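Home | Papers | Reading Lab | Authors | Contact

15th December
By Agathe Poulain

4. What the free copies did to the reviews

So this is the part of the paper I was most looking forward to writing, and also the part where I changed my mind the most. Vasco Figueiredo and I had 200 reviews to work with, all of thrillers and crime novels, all posted on the Butano reader site. Half of me expected the reviewers who got their book free to gush and the paying ones to grumble. I had even drafted a paragraph saying so (it's gone now, thankfully).

What we did was simple. We read every review twice, once with the opening disclosure covered up and once with it showing, and each time we wrote down how warm we thought the reviewer was toward the book. We used a scale of one to 7, borrowed from our earlier work on the Caron newsletter. Vasco wanted a finer scale and I didn't, and I won that one because I was doing the typing.

With the disclosure covered, I couldn't tell the two kinds of review apart nearly as well as I'd hoped. Free-copy reviewers spend longer on the plot. They retell the setup, name the hero, name the hero's dead wife, and only get to an opinion near the end. Paying readers tend to start with the opinion and sometimes never reach the plot at all – one of them reviewed the whole of a prison novel by complaining about its last chapter.

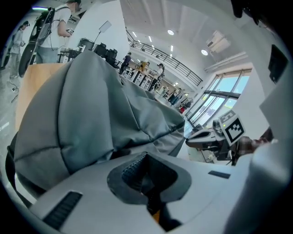

Figure 3. Gray padded fabric with stitched panels, behind a white gripper housing.

The wording of the disclosures turned out to be more fun than the scores. There were 70 reviews with a disclosure of two sentences or more, and those long ones are where people start to sound nervous. They say the opinion is their own, then say it again in other words, then thank the author. I found myself trusting them less each time, which isn't fair of me at all, and I've tried to keep that feeling out of the scoring. Vasco says he had the opposite reaction and found the long ones rather sweet.

We also looked at how the author had found the reviewer. Some signed up to a mailing list, some were approached by the publisher (Badico, mostly, in our sample), and a few had won a copy in a giveaway. The giveaway winners wrote the shortest reviews by a long way. I don't want to lean on this too hard, as there weren't many of them and several had won the same book, a slow one about a border judge that I didn't finish either.

One thing we got wrong the first time through was series novels. If you've read four books about the same detective, you're going to be kind to the fifth, whoever paid for it. We went back in November and marked every review where the reader mentioned an earlier book, and then scored those separately. The Puston mysteries alone took us most of a week.

The scores for the series books are in the next section, along with the reviews Vasco and I couldn't agree on.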